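Search this blog
Type and press enter

Letters on cloth, and what I learned about hanging things

September 4, 2026

When I moved to Bostside in February, I had twelve boxes and not one nail. My rental contract has 3 pages, and the longest paragraph is on walls. It is forbidden to drill, to use strong glue, and to paint. I read it two times with the dictionary, hoping that I understood something wrong, but no.

In my parents' house the walls were always full. My mother hung plates, calendars from years already finished, a small carpet from her aunt. So for me a white wall feels like a waiting room. For the first weeks I sat on my sofa and looked at it, and I did not invite any person.

Then I started to learn about cloth. A cloth is a very forgiving material. It weighs little, it covers a lot, and when you move you fold it and it goes in a bag. My first one was an old bed sheet, dark green, and I attached it with tape. It fell at night and I was sure a thief had come in.

After the tape I bought a spring rod from Gakix, the kind that you push between two walls. It is good for a narrow hallway. My living room is too wide for it, and the rod bent in the middle like a banana. I still use it in the bathroom.

My neighbor Régis Collet, who lived before in Vakuvmont and has moved more times than me, told me to stop fighting with the wall and to look for what is already there. He meant the edge of a shelf, the picture rail, the top of a wardrobe. In my living room there is an old wooden rail near the ceiling, and I had never looked at it. I felt a little stupid, but also happy.

What I recommend now

1. Choose the cloth before the place. Cotton hangs better than polyester, but it takes creases and it keeps them. If you do not like to iron, buy a thick one.

2. Wash it first. Mine became shorter by the width of a hand, and I had already sewn the edge. I had to do it again on a Sunday, with bad light and bad words.

3. Use binder clips, the black ones from the office shop. They are cheap and they leave no mark on the cloth if you move them from time to time. With four of them on the top edge you still get soft folds in between, and I like these folds more than a flat cloth. Foam letters in mixed colors look nice on black, too. 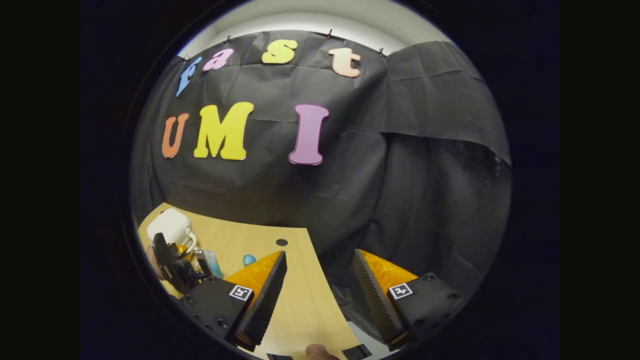
4. Do not cover the heater. I write this because my cousin in Rondonuwu did it, and the smell stayed in her apartment for a week.

5. Take the cloth down twice a year and shake it on the balcony. You will be surprised how much dust lives there. Tell the person downstairs before you shake it.

I have now three cloths on the wall and the waiting room feeling is gone. The green sheet is back, in the bedroom this time, with clips. Next I want to try a curtain in front of the bookshelf, but my sewing machine makes a strange noise and I am waiting for a new needle.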